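Asunto: Re: [celdas] La pinza derecha baja corta en la jaula de discos
De: Radwa Amrani
Fecha: 25 de febrero

Ksawery Kwiatkowski escribió:
> Tras cambiar los dedos, la pinza derecha de la celda de Isgate se
> queda alta al llegar al disco. En el zócalo del procesador no lo
> noto. ¿Se toca la altura en el programa o se vuelve a tomar la
> referencia? ¿Y hay que desmontar el útil gris de la izquierda?

Hola, Ksawery:

El programa no lo toques. Cambia la referencia de la herramienta y deja el útil donde está. En la celda de Clesholm lo hice así, con la torre tumbada sobre la mesa de aluminio y el chip en su hueco.

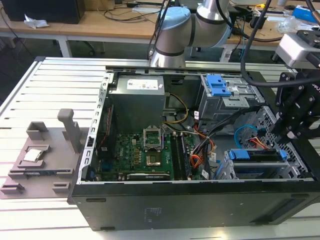 1. Referencia de la herramienta

Lleva el brazo a reposo, afloja los dedos y vuelve a apretarlos en cruz. Toma la altura sobre la mesa, nunca sobre la chapa de la caja, que cede. A mí me salió un error de 2 mm, todo en vertical. Guarda el valor con otro nombre por si tienes que volver atrás.
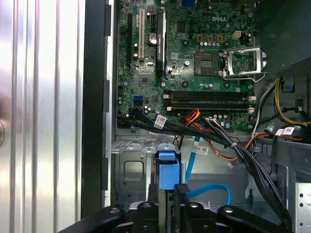

La cámara de muñeca va después, porque su posición depende de la referencia anterior. Usa el patrón de siempre y repite si el residuo no baja en la segunda pasada. Para comprobarlo, coloca la pinza sobre la jaula, con el enganche azul a la vista, y compara con la toma guardada. Mira también el mazo de cables negros que cruza en diagonal la parte baja de la caja: si en tu torre va más alto, apártalo antes de bajar. Lo mismo con el cable SATA azul claro que hace un bucle al lado.

Luego haz una bajada en vacío al 40 % de velocidad, con el grueso cable negro del brazo suelto por arriba. No debe tirar de la muñeca en ningún punto del recorrido.

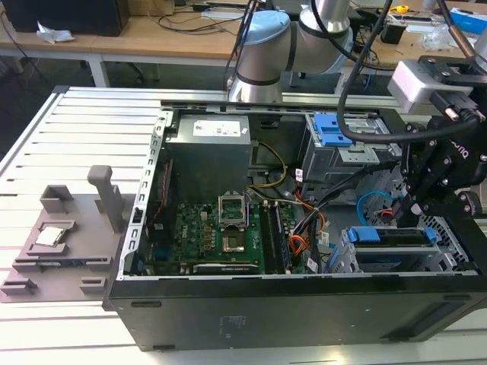 2. Comprobación con la torre abierta

Repite la aproximación al disco con alguien en la seta. Si el error sigue siendo solo vertical, vuelve al punto 1. Si aparece en lateral, mira los pernos de los dedos. El procedimiento de Wieczorek pide revisarlos cada 3.000 ciclos y nosotros íbamos pasados. El aviso 103 del controlador se borra al guardar la referencia nueva.

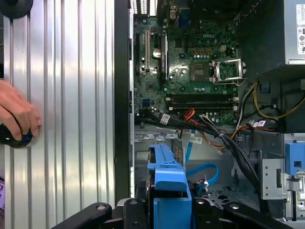

Toma de muñeca sobre el soporte azul del disco. A la izquierda, una mano en el pomo negro de aro azul.

Urszula tiene la hoja de pares de apriete. Si no te llega, pídemela.

Un saludo,
Radwa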